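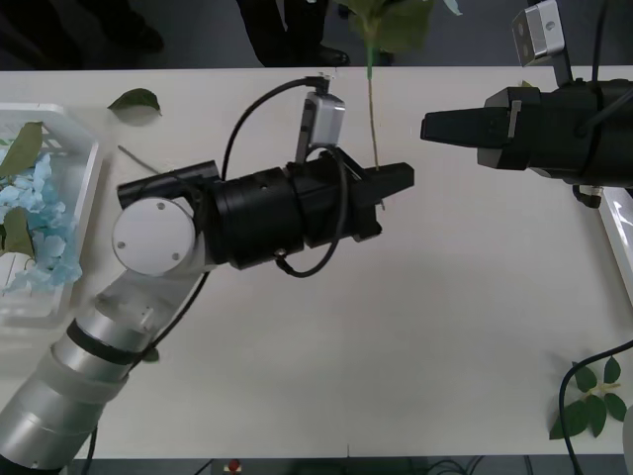

Work Surfaces: Palumbo Folding Bench, Large Size

The Palumbo was assessed by the Cesasham equipment library over one lending season, beginning in March. It was issued to members 20 times and carries a rated load of 300 pounds.

Assembly requires one person and no tools. The leg locks close firmly, although the rear pair is stiff and may pinch the fingers. Trevor Girard, who conducted the load checks, recorded no sagging at the rated limit. The top resists glue and most paints — solvent-based stains are the exception and should be wiped up at once.

The carrying handle is poorly placed. Members of shorter height reported that the lower edge struck the ankle on stairs. The comparable Drukolwood bench is easier to carry but rocks on uneven ground.

Replacement feet are sold under part number 577 and may be fitted at home.

Rating: Recommended for general use. Reservations may be made at the front desk until noon on Saturday.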